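제목: Re: [블록나눔] 아이들 블록 분류와 보관 방법에 대해서

보낸 사람: Shahab Azimi
받는 사람: 블록나눔 메일링 리스트
날짜: 2023년 10월 6일

안녕하세요, 여러분.

Mervyn 님의 메일을 잘 읽었습니다. 답장이 늦어서 죄송합니다. 제 한국어는 아직 부족합니다. 이상한 표현이 있으면 편하게 고쳐 주시기 바랍니다.

Mervyn Oakley 님이 쓰셨습니다:

> 모두 안녕하세요.
> 9월에 Cedard 공부방에서 블록 상자를 돌려받았습니다. 이번에도 전부 한 상자에
> 섞여 있었습니다. 원기둥, 네모, 납작한 것, 다 같이 들어 있어서 다음 공부방에
> 보내기 전에 제가 저녁 시간을 다 썼습니다.
> 한 상자에 96개가 들어가야 하는데 몇 개가 모자라는지도 바로 알 수 없습니다.
> 색깔로 나누는 것이 좋은지, 모양으로 나누는 것이 좋은지 의견을 듣고 싶습니다.
> 그리고 바구니는 구멍이 있는 것과 없는 것 중에서 어느 쪽이 좋습니까?
> Shahab 님이 전에 바구니를 쓰신다고 하셨지요?
> Mervyn

네, 저는 바구니를 씁니다. 먼저 첫 번째 질문에 대답하겠습니다.

저는 색깔로 나누는 것을 추천합니다. 처음에는 저도 모양으로 나누었습니다. 모양이 더 논리적이라고 생각했습니다. 그런데 Drendow 반의 어린아이들은 "직육면체"라는 말을 아직 모릅니다. "빨간 것을 주세요"라고 말하면 모두 압니다. 정리하는 시간도 짧아졌습니다. 예전에는 12분쯤 걸렸는데 요즘은 그렇게 오래 걸리지 않습니다.

다만 주황색과 빨간색은 조심해야 합니다. 저녁에 전등만 켜면 두 색이 비슷하게 보일 때가 있습니다. 저는 확실하지 않은 블록을 따로 빼 놓고 다음 날 낮에 창문 옆에서 다시 봅니다.

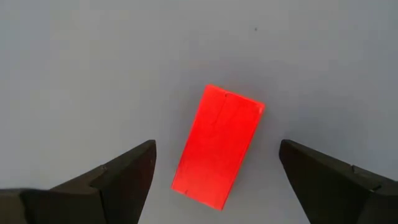
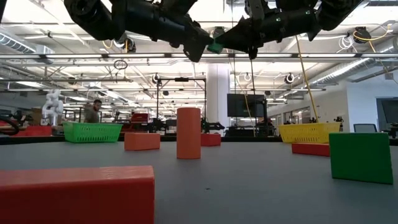 두 번째 질문, 바구니에 대해서 쓰겠습니다. 저는 구멍이 있는 플라스틱 바구니가 좋다고 생각합니다. 블록을 씻은 다음에 바구니에 그대로 두어도 물이 빠지고, 먼지도 바닥에 쌓이지 않습니다. 사진의 초록색 바구니와 노란색 바구니처럼 책상의 양쪽에 하나씩 놓고 가운데에 블록을 펼치면, 두 사람이 같이 정리할 때 손이 부딪치지 않습니다. 바구니 색과 블록 색은 꼭 같지 않아도 됩니다. 저는 처음에 색을 전부 맞추려고 했지만 주황색 바구니를 어디에서도 찾지 못했습니다. 대신 바구니 손잡이 쪽에 색종이를 붙이면 충분합니다. 테이프는 Parisi 것을 썼는데 씻을 때 떨어져서 지금은 끈으로 묶습니다.

구멍의 크기는 사기 전에 꼭 확인하십시오. 제가 전에 산 바구니는 구멍이 너무 커서 작은 블록의 모서리가 자꾸 끼었습니다. 아이들이 그것을 억지로 당기다가 바구니의 살이 2개 부러졌습니다. 가게에 갈 때 제일 작은 블록을 주머니에 넣고 가시면 좋습니다.

개수 확인에 대해서도 조금 쓰겠습니다. 96개를 한 번에 세면 저는 항상 틀립니다. 그래서 색깔마다 종이에 개수를 적어서 바구니 안에 넣었습니다. 다 나눈 다음에 색깔별로 세고, 모자라는 것이 있으면 그 종이에 날짜를 씁니다. 다음 공부방에서도 종이를 보고 이해할 수 있습니다. Mervyn 님의 상자에도 이 종이를 넣어 보시겠습니까? 필요하시면 제 파일을 보내 드리겠습니다.

그리고 블록의 무게 문제가 있습니다. 큰 블록을 바구니의 위쪽에 넣으면 들고 갈 때 떨어집니다. 큰 것을 먼저 바닥에 넣고, 원기둥은 세우지 말고 눕혀서 넣고, 작은 것은 맨 나중에 넣으십시오. 납작한 블록은 옆면에 붙여서 넣으면 자리가 남습니다. 저는 바구니 한 개를 600그램보다 무겁게 하지 않습니다. 어린아이도 혼자 들고 선반까지 갈 수 있는 무게입니다.

씻는 방법은 지난번 메일에 다른 분이 이미 잘 써 주셨기 때문에 짧게 쓰겠습니다. 미지근한 물과 부드러운 천을 씁니다. 거친 수세미는 매끈한 면에 자국을 남깁니다. 저는 노란색 블록 하나를 그렇게 망쳤습니다. 나무로 만든 블록은 물에 담그지 마십시오.

저도 질문이 하나 있습니다. Cenance 쪽에서 오는 상자는 뚜껑이 잘 닫히지 않습니다. 바구니를 그대로 상자 안에 넣으면 높이가 조금 넘칩니다. 혹시 더 낮은 바구니를 쓰시는 분이 계시면 높이와 산 곳을 알려 주십시오. 색은 상관없습니다. 없으면 다음에 보낼 때는 블록을 색깔별로 천 주머니에 넣고, 바구니는 겹쳐서 따로 보내려고 합니다.

Mervyn 님, 모자라는 블록의 색과 모양을 알게 되시면 리스트에 적어 주시겠습니까? 제 서랍에 짝이 없는 블록이 조금 있습니다. 맞는 것이 있으면 다음 상자와 같이 보내겠습니다.

읽어 주셔서 감사합니다.

Shahab Azimi 드림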